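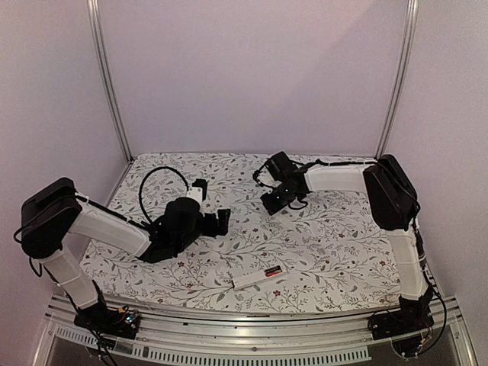
Pattern on the Table: Choosing and Caring for a Printed Tablecloth
Project report, Textiles in the Home, second year
Minttu Niskanen, Purndale College
14 shares | 3 comments

1. Background

In my family the tablecloth was always white. When I moved to Purndale I saw that many people here use a printed cloth every day, also for breakfast, and I became interested in how they choose it. For this project I wanted to study one printed cloth with care and ask other people how they see it.

The cloth I selected is white with a botanical print in gray and dark red. Thin branches go over the white ground like vines, with small leaves and tiny flowers. I bought it from Narkley, a fabric shop close to the bus station, where it was the last piece on the shelf. The shop assistant called it "the winter vine" but there was no such name on the package. In this report I call it the vine cloth.

My teacher asked me to limit the subject, so I do not write about napkins or table runners. I also do not write about the history of printed textiles, which would be another report.

2. Questions

I had two main questions. The first was how the print looks when everything near it is plain. The second was how people judge a printed cloth compared with a cloth of one color, especially for daily use. Later I added a smaller question about washing, after several people asked me about it.

3. The surroundings

A pattern is difficult to judge in a busy room. In our classroom there are posters, a green curtain and a shelf with yarn in all colors, and when I put the cloth there for the first time, the vines almost disappeared for me. I therefore looked at it also against plain walls in a pale color, a white with a little lavender in it. The lavender is so weak that I first wrote "white" in my notes, and I corrected it when I compared it with the cloth.

Against the pale walls the dark red became the strongest color. The gray branches went more to the background. I had expected the opposite, as I thought the gray lines would draw the eye first. The light also matters a lot. With even light on the wall I could look at the print for a long time without getting tired, but near the classroom window in the afternoon the white ground was too bright and I saw only the white.

If I would make a dining room from these colors, I would keep the wall bare. One small picture could be fine, but not a picture with flowers.

4. The questionnaire

I made a short questionnaire on paper and left it in the college cafeteria and in the library of the town. I received 282 answers, which was much more than I had hoped and also much more than I could comfortably type into the computer. The questions were about the cloth at home, how often it is changed, and what is the most important thing when buying a new one.

I also invited people to look at the vine cloth together with a plain gray cloth that I borrowed from the college. For this, 26 people came on a Wednesday afternoon. They could touch both cloths, fold them, and write their comments on a card. I did not tell them which one was mine.

Many liked the vine cloth better than the plain one, but the reasons were different. The older visitors spoke about crumbs and small stains, which they believe are less visible between leaves. Students spoke about the mood. One card said, "It looks like somebody is coming to eat." Another visitor wrote that the branches made her nervous, because she wanted to follow each one to its end. I think this is a useful comment for a designer. In a print with thin lines the eye does travel, and some people do not want this during a meal.

Three cards compared it to wallpaper. I do not know if they meant this as a good thing.

In the paper answers, easy washing was mentioned more often than color. Price came after that. Very few people wrote anything about the size, but in the interviews it was the most common mistake: the cloth was bought for the wrong table and now it lives in a drawer.

5. Washing

I cut test pieces from a second printed cloth, also red and gray on white, so that I did not have to cut the vine cloth. The pieces were washed six times with Stimine, a liquid detergent that the college laundry uses. I dried half of them on a line and the other half in the machine.

I compared them with an unwashed piece after every wash. The gray stayed the same to my eye. The red was a little softer after the last wash, mostly in the pieces from the dryer. I had no instrument for measuring color, so this is only my own opinion and the opinion of my classmate. We disagreed about one piece.

Ironing took me longer than I planned. It is better to iron from the back side while the cloth is still a bit damp. I learned this from Mrs. Ojala, who is responsible for our laundry room, after I had already ironed two pieces badly.

6. Problems in the work

The weakest part is the comparison of only two cloths. The plain one was gray, and a person who does not like gray would maybe choose the vines only for that reason. A plain dark red cloth should be there too. I asked for one but it came after the visitors had gone home.

The second problem is that people in the library had time to write long answers and people in the cafeteria did not. More than 52 of the cafeteria papers had the last question empty.

I should also have noted the weather and the time when I looked at the colors in the classroom. I have it for some days and not for others.

7. What I would recommend

For a person who buys a first printed tablecloth, I would suggest taking a small sample home and looking at it in the evening, when the lamps are on. Measure the table before going to the shop, and remember to add the part which hangs down. A white ground with thin lines is a calm choice for a room with pale walls. In a room which already has a patterned curtain I would take the plain one.

My own vine cloth stays in use. In February I will show it at the student exhibition with the test pieces, and the plain red cloth will finally be beside it.

Comments (3) | Share this report
© Purndale College, Textiles in the Home | Contact | Back to top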